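Less in the Trash: What We Learned from the Food Diary
Vornosora Residents' Newsletter, 13/03/2021

In November, 25 households in the Vornosora buildings agreed to write down every item of food they threw away. Inger Stougaard handed out the diary sheets and collected them again at the end of the month. Not everyone finished. We got 17 complete diaries back, and they show a pattern that will be familiar to most people who cook at home.

Bread was the item written down most often. Cooked rice and salad leaves came next, then milk, then herbs. Meat was thrown out less often than we expected, maybe because people remember what they paid for it. One household kept a running total and put the value of its wasted food at 17 dollars for the month. Another did not want to add it up.

Dry goods are a separate problem. They keep for a long time, so they get pushed to the back or put up high, and then a second package is bought. Khoa Nông found three open bags of the same flour when he cleared his shelves. His advice is to keep anything already open at eye level and to use the high spots only for unopened spares.
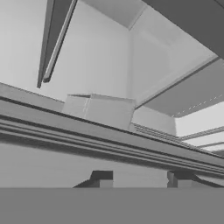 Up high and easy to forget.

The refrigerator is where most of the waste starts. Several people wrote "found at the back" next to an entry, and the usual reason was that new shopping had been put in front of old. Waltraud Egger now keeps one shelf for food that has to be eaten within two days. Everyone in her home looks there before opening anything new. She says it took a week for the rest of the family to go along with it.

The door is the warmest part of most refrigerators. Milk and eggs keep better on an inside shelf, and the door is fine for mustard, jam and other things in jars. If you are not sure how cold your refrigerator is, leave a thermometer in a glass of water on the middle shelf overnight. It should read 40°F or a little under.

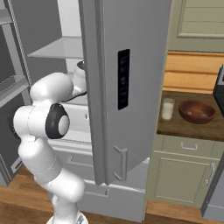
Door open: a good time to check the back shelves.

Leftovers did better in homes where they were labeled. A strip of tape with the date is enough. Nhung Diệp freezes cooked rice in flat bags – they stack well and thaw fast – and has not thrown any out since she started.

Citrus came up in the diaries too, nearly always as a half that had dried out. Wrap the cut side tightly and use it within a few days, or slice what is left and freeze the slices on a tray before bagging them. They can go straight into a drink.
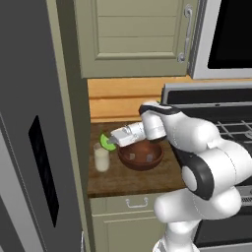
AROUND THE KITCHEN

A second diary month is planned. Sheets will be in the mail room, and you do not have to have taken part last time. Please write down the food, the amount and why it was thrown out. The last column was the one most people left blank, and it is the one we would most like to see filled in.

Sang Từ is also putting together a short list of recipes for stale bread. Drop yours in the box by the front desk.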